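From: Andor Bárány
To: oldmonsters list
Date: 2026-10-29
Subject: Re: The lost reel of Flosanitz

> The Cindia people have announced that their print of The Thing
> from Flosanitz runs 8 minutes longer than any known version, and
> that the extra footage has the full cave attack, with the monster
> seen head to foot. The disc is due in December. Surely this
> settles the old question of whether the suit was ever finished?

I'd like to believe it, but I've been on this list long enough to remember the last two "complete" prints.

Start with the running time. The version most of us own is 70 minutes, and it already feels padded. There is the long drive to the quarry, then the same drive again flipped left to right. If somebody found 8 more minutes, my money is on more driving. The announcement shows no frame from the cave scene, only the old lobby card, and the monster on that card was painted.
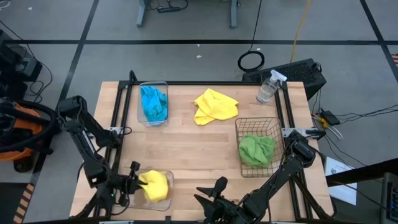

Table with the cloths, bins and spray bottle.

Then there is the suit. Bozsik built it, and the one interview he gave about it has him saying he ran out of rubber at the waist. Everybody quotes that line and then goes on hoping for legs. Watch the finished picture again and the thing is always behind a rock, a truck or the sheriff's daughter. A director with a whole monster to show would have shown it at least once in the last reel, and all we get there is a claw coming around a door – the same claw shot used 3 times, by the way.

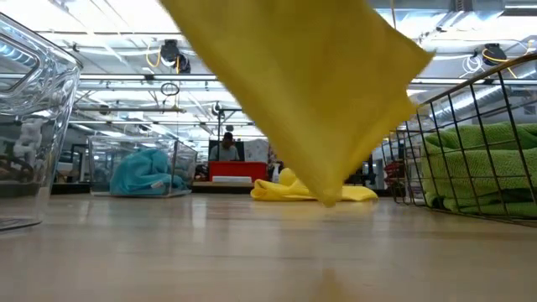 Bozsik's earlier job, The Veil of Tedovach, makes me more doubtful still. The ghost in that one is a sheet on a wire, and it works only when the camera stays low and the wire stays out of the shot. Any yellow cloth hanging over a table with its point just clear of the wood would do the same for you, as long as you can't see what's holding it up. That was the man's whole method, and I say it with some affection. He knew what to keep out of view, and I can't see him suddenly parading a full suit through a cave a year later.

As for the "signed" script offered as proof, it's listed as item 597 in a sale catalog with no word on who owned it before. A script tells you what they hoped to shoot. Mine has a flood in it, and there's no flood in the movie.

If anyone has written to Cindia and gotten a straight answer about where the print came from, please post it here. Until then I'm keeping my old disc and not preordering.

Andor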